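Notes on Keeping a Shared Office Clean

The Clerkent office has operated under a written cleaning policy since November. The policy was drafted after the lease with Yoon was renewed, and it applies to all 6 rooms on the upper floor. I am setting down my own observations on it for readers who manage similar premises.

The contract with Nosix covers floors, windows and waste. It does not cover desks, chairs or shelving, which remain the duty of the tenants. This division was poorly understood at first, and several complaints were sent to Nosix that should have been sent to the tenants concerned.

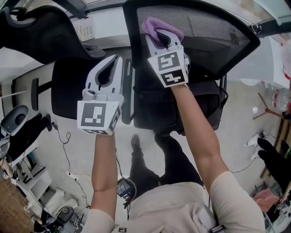 Under the present arrangement, each room is assigned a period on Friday, beginning at 5 in the afternoon. Supplies are drawn from the Hallus cabinet beside the elevator and signed for in the book. The annual allowance for supplies is 888 dollars — a sum that has so far proved sufficient, although paper towels account for too much of it.
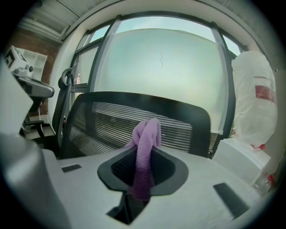
Paper towels should be replaced by washable cloths wherever the surface permits. I have recommended an opening order of 100, to be held in the same cabinet and laundered under a separate account. A soft cloth in a plain color, such as the lavender-pink one shown, would be acceptable for dusting, with a darker color reserved for the kitchen. Tenants who prefer to supply their own cloths may continue to do so, provided that these are not placed in the common laundry bag. The question of who pays for the laundry remains open and will be raised with Yoon before the next renewal.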